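Comparison of Two Gripper Controllers in a Simulated Workcell
Project Report, Farville Robotics Program
November 2025

1. Purpose
The project compared two methods of closing a parallel gripper on small parts. The first, Dritaris, commands a fixed finger width for each part. The second, Piltitach, closes until a force limit is reached. Both were run on the same simulated arm, with identical start positions and lighting.

2. Procedure
Each controller was given 500 attempts. A run was stopped and logged as a failure if the part left the work area or if the arm exceeded its joint limits. The planner, Huaranga, was left at its default settings throughout.
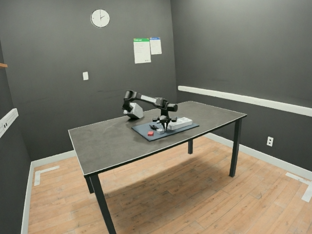
Simulated workcell, two views.

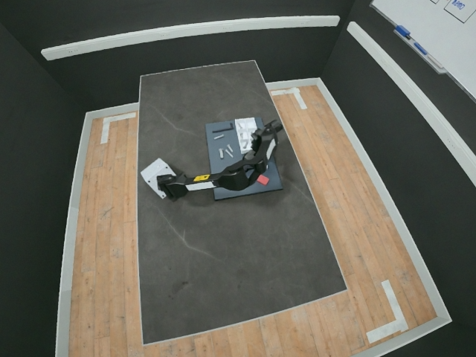 Part size had a greater effect on the results than the team expected. Fixed-width closing was reliable on parts of known dimensions, and the small red block was therefore used as the reference part for both controllers. Thin parts were more difficult — a small error in height left the fingers closing above them.

3. Results
Piltitach completed 485 of its attempts on the reference part. Dritaris completed fewer, and 34 of its failures were traced to a single incorrect width value in the configuration file. These attempts were not repeated. Mean closing time was around 900 milliseconds for Piltitach and slightly shorter for Dritaris.

4. Further Work
The width table should be corrected and the Dritaris series run again before the two methods are ranked. Tests on a physical arm are planned for next term.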